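Home Baking Kitchen Checklist - Olvera Cottage Bakers
Filled in at the kitchen of Montserrat Cervantes, Plavley
Walked through by Aurelio Ochoa
Monday, February 1, 2021

Montserrat bakes shortbread, anise cookies and a very good coconut bar for the Saturday market, and she asked for a walk-through before she starts taking orders by mail. I went through the sheet with her over a long morning (and more than one coffee), and I've written my comments out in full so that she can hang on to them. Items are marked OK, FIX or ASK.

INGREDIENTS AND STORAGE

1. Flour and sugar in lidded bins, off the floor - OK
Both bins sit on the bottom shelf of the pantry. The scoop was lying inside the flour with the handle buried, so please hang it up on the hook instead. I do the same thing at home and have to scold myself for it!

2. Nuts kept apart from everything else - FIX
The almonds are in a sealed tub, but the tub lives right over the open oats. Move it to the lowest shelf. Anise cookies are sold as nut-free on your price card, so this one matters more than any other line on the sheet.

3. Butter and eggs in the refrigerator, 40 degrees or below - OK
The thermometer read 38 on the middle shelf. Keep it there and not in the door.

4. Dates written on opened packages - FIX
Coconut and brown sugar had no date. A strip of tape and a marker will do.

OVEN AND STOVE

5. Oven temperature checked with a separate thermometer - FIX
The dial on the Somow was set to 350 and the thermometer inside settled at 335. That may be why the last bars came out pale in the middle, as Montserrat was telling me. Adjust the dial and test again with a tray of shortbread.

6. Dry mitts within reach - OK
Two good pairs. The thin one with the scorched thumb should be retired.

7. Sugar thermometer and lid at hand for caramel - OK
Caramel is the one job I'd never do with the phone ringing. Keep the lid next to the pan, and keep the handle turned in.

8. Fire extinguisher charged and tag current - OK
Tag is good through August. It's behind the door, and I'd love to see it moved where you can grab it without closing yourself in.

CLEANING

9. Hand soap and paper towels at the sink - OK
Wash before mixing, after cracking eggs and again before you bag anything.

10. Mixer taken apart after each batch - ASK
The Ovska has a collar above the beater that holds on to old dough. Montserrat wasn't sure it comes off, and neither was I. Xiaoyan Long has the same model, so ask her before you go at it with a butter knife.
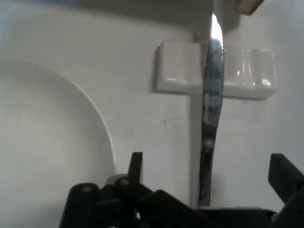
11. Cooling racks free of rust - FIX
Two of the racks have spots at the corners. Set those aside and use the newer ones, even if it means baking a smaller batch for a week or two.

PACKING AND LABELS

12. Cookies fully cool before bagging - OK
Sixteen to a bag, and no fogging on the inside of the ones I looked at.

13. Label lists every ingredient, with allergens - FIX
The shortbread label says "butter" and needs to say "milk" as well. Please don't print the next 1,000 until Tiburcio Jaramillo has read the proof - he catches everything.

14. Net weight checked on the scale - OK
Three bags weighed, all a hair over 200 grams.

Items 2 and 13 need to be done before the first mail order goes out. The others can wait for my next visit. Call me if the oven gives you trouble, and thank you for the coconut bars.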